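Handden 4-Site Grow Light Controller Review: One Season In A Small Indoor Grow

Posted Apr 28, 2022 in Gear, Lighting & Climate

Short version for people standing in the grow shop with their phone out. Buy it if you run more than one room and your lights are all the same brand. Skip it if you have one tent. Skip it if your fixtures are a mix of whatever was on sale, like mine were until January.

Longer version follows.

What it is. A lighting controller. One box on the wall, a touch panel, and four channels going out to your fixtures over plain phone-type cable. Each channel gets its own on time, off time, dim level, and sunrise/sunset ramp. Two temp probes in the box. Also a humidity probe but that one is extra and I'll get to it.

I paid $489 with tax. There's a bundle at $580 that adds the humidity probe and longer cables. Get the bundle. I did not get the bundle and I ended up buying the cables anyway, at the counter, at counter prices.

My setup, so you know where I'm coming from. Licensed micro, small. Two flower rooms, one veg room, a closet for mothers and clones. LED everywhere now. Flower rooms run Valleo bars, veg is older Brotham panels, and the closet is shop lights on a timer like everybody's closet. Coco, drip to waste, nothing fancy.

Before this I had a separate controller in each room. Cheap ones. They worked. The trouble was drift - the clocks wandered apart and by the end of a run one flower room was coming on well before the other, which matters when you're on a demand rate with the power company and you planned your staggering around it. That's the whole reason I went shopping. Not yield, not quality. The power bill.

Install

Easy enough. Mount the plate, hang the box, plug in. The manual wants you to daisy chain the fixtures and put the terminator plug in the last one. Do that. I skipped the terminator on the veg room and had flicker for two days before I went back and read page one.

Cables in the box are short. Really short. If your rooms are not right next to each other you will need the long ones. Mine go up over the drop ceiling and down the other side.

The Valleo bars took right away. The Brotham panels needed an adapter, because the pins are swapped. Handden sells it, it's not in either bundle, and it's not mentioned on the carton anywhere I could find. Their support did answer me the same afternoon and told me which one to get, so credit for that.

Setup on the panel took maybe an evening. The menus are okay. Ramp settings are two screens deeper than they should be and the back button takes you all the way home instead of back one, so you do a lot of the same tapping over and over. You get used to it. I still swear at it.

Dimming

Good. This is the part they got right.

It steps in one percent increments and the steps are real. On my old boxes anything under a third was basically the same dim glow and then it would jump. With the Handden I can bring clones in at 20 percent and creep up daily and the fixture follows. I checked with a borrowed PAR meter across the canopy and the readings climbed in a nice straight line on the Valleos. Brothams were a bit lumpy at the low end but I blame the panels.

Sunrise and sunset ramps, people argue about whether plants care. I don't know. I know my dehumidifiers care. With a hard lights-off the humidity used to spike like crazy, leaves still pushing water and the room cooling fast. With a half hour ramp down the spike is a lot softer and the dehu's are not all kicking on at once. For late flower, in a tight room, I'd pay for that alone. Less time wet, less chance of botrytis. I lost most of a table of tops to it two falls ago and I'm still sore.

High temp protection

Each channel can be tied to a probe. Goes over your set temp, lights dim down. Goes over the second set temp, lights go off. You want this. I had a mini split ice up in veg and the controller pulled the lights back before I even got the text from my thermostat.

One gripe. When the temp comes back down the lights go right back to full, no ramp. So the room heats up again, dims again, and you get this slow see-saw until somebody fixes the AC. There should be a delay setting. There isn't one. Asked support, they said it's "on the list." OK.

The other gripe is the probes. They read high if any light hits them. Put a shade over them, a strip of white panda film folded over works fine, and hang at canopy height. And move them as the plants come up, I forget this every run.

Humidity probe

Meh. It reads and it logs but it doesn't control anything. You can't tell it to kick on a dehu. It's a number on a screen. Mine sits a few points off from my Mabula hygrometer, and the Mabula passed a salt test, so I know who I believe. If you already have a decent sensor you lose nothing here. I only say get the bundle for the cables.

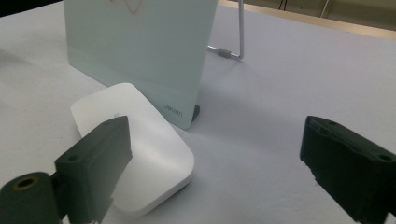
489 words left in this one - 2 min to the end

The app

There is an app. It's called Handden Connect and it wants location turned on, I have no idea why, the box doesn't move. Pairing took three tries. Once paired it's fine. You see all four channels on one page with the dim level and the temps, and you can change schedules from the couch.

What you can't do is download the log. You can look at it, scroll it sideways with your thumb, and that's it. For a licensed grow that's dumb. I keep environmental records for every batch and I'm copying numbers off a phone by hand like it's 1995. They need a plain spreadsheet export. If I'd known I may have gone with the Mabula controller, which costs more and is uglier but does export.

Also it logs you out after every update. Have your password somewhere.

Power outages

We had two over the winter. First one short, second one most of a night. Box has a battery for the clock and both times it came back with the right time and the right schedule, all channels. It also staggers the channels coming back on so you don't slam the breaker. You can set how long between. Didn't have to touch a thing. My old ones would all come back blinking midnight, and if you don't catch that in week three of flower you're looking at a light interruption and maybe hermies.

This is where the thing earned its money for me.

Did it save on power

Yes, some. Mostly from being able to trust the stagger, so the two flower rooms never overlap at full draw, and from running veg lower than I used to. I'm not going to post my bills. It'll depend on your rate plan anyway. If your utility doesn't charge for peak demand you'd see a lot less out of it, and it would take a long while to pay for itself.

Build

Plastic case, decent. Wall plate is metal. Touch panel is readable with the lights on, not so much with green lamp in the dark. No gasket on the ports so keep it out of the rooms, mine's in the hallway. I wouldn't foliar spray anywhere near it.

Screen picks up nute fingerprints real bad and you can't wipe it without changing a setting. There's a lock mode, hold the corner for a few seconds. Took me a month to find it.

Things I liked

Dimming that really dims
Stagger on restart
Clock holds time, no drift I can measure
Support picks up

Things I didn't

No log export
Brotham adapter sold seperately and not mentioned
No ramp after a high temp dim
Short cables
Back button

Who it's for

Two to four rooms, same fixtures in each, somebody who's paying demand charges or is tired of walking around with a ladder setting timers. For one tent get the cheap single channel and spend the rest on a better fan. For anything bigger than four zones you'll want to look at a real facility system, you can't link two of these boxes together. I asked about that too. Also on the list.

Would I buy it again - yeah. With the bundle. And the adapter in the same order, so you're not waiting on the mail with a dark veg room.

Will update after the summer run when the heat really tests the probe thing.

Filed under: controllers, LED, indoor, flower room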